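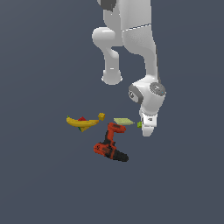

Notebook, dye bench, 02/03/2025

Carried over from last time: the madder vat is done and washed out. Skeins from it are on the rack by the window, tagged in pencil. I want to leave them a full week before doing any rubbing tests. The last lot got tested too early and the numbers were no use to anyone.

Weld, first extraction

Used the dried weld from Naritden, the bag Helmi opened in July. It smells the way it should and the stalks still snap. Chopped it by hand with the garden shears, weighed out 600 g and put it in the big steel pot with cold tap water to cover. Brought it up slowly over an hour. Held it under a simmer for another hour, then turned it off and left it with the lid on while I did the mordant.

Tap water was 11 degrees coming out of the cold side. No chalk added to the first extraction. I'll add a pinch to half of the second and compare. Riku thinks our water is hard enough that the chalk makes no difference, and he may be right, but we don't have it written down anywhere.

Strained through the old cotton sheet. The liquor was a clear yellow-brown. Some grit at the bottom of the bucket, so I poured off the top and threw out the last cupful.

Mordant

Alum only, 15 percent on weight of fiber. Dry weight of the wool was 242 g, four skeins of the Evangelista two-ply. I scoured them yesterday evening and they went in damp. The alum took a while to dissolve because I was impatient and used lukewarm water. Use hot next time.

One hour at a low heat, then left to cool in the pot. Turned the skeins by hand every ten minutes or so. One of them had a tie that was much too tight, and it will leave a white band. Retied it with a loose figure eight. Janelle, when you make up skeins for the class, please use four ties and leave room for two fingers in each.

Dyeing

Skein 1: weld, no chalk, 45 minutes. Strong yellow, slightly green when lifted out.
Skein 2: same pot straight after, 45 minutes. Paler but even.
Skein 3: second extraction with chalk. Brighter than skein 2 by a good margin.
Skein 4: second extraction, no chalk. Dull next to skein 3. Some patchiness near one end, probably where it sat against the side of the pot.

So the chalk does seem to matter, at least on the weaker bath. One skein of each is not much to go on. I'd like to run it again with two of each before telling Riku.

Heat

The left burner is still running hot. I had it on the lowest mark and the thermometer kept climbing, and I ended up lifting the pot onto two bricks. The right burner is fine. Eyvindur has the part number for the control knob and said he would order one with the Bolix parts. Until it's fixed, please don't leave wool on the left side without standing next to it.

Costs

Weld 215 for the whole bag including shipping, which is more than last year. The alum is nearly gone. There is a full tub of cream of tartar that we hardly ever use, so don't order any of that.

Precious asked for enough yellow to overdye with indigo for the Tamo blanket. Skeins 1 and 3 would do. Skein 2 might go too gray. I've put all four on the rack in order from left to right and will cut a short length from each for the sample book once they're dry.

To do

Label the jar of leftover weld liquor. It's on the lower shelf with a blue lid.
Wash the cotton sheet separately.
Write up the madder recipe from the loose page before it gets lost.
Ask Helmi if she wants the spent weld for the compost or if it goes in the green bin.
Rinse skein 1 once more; the water was still running yellow when I stopped.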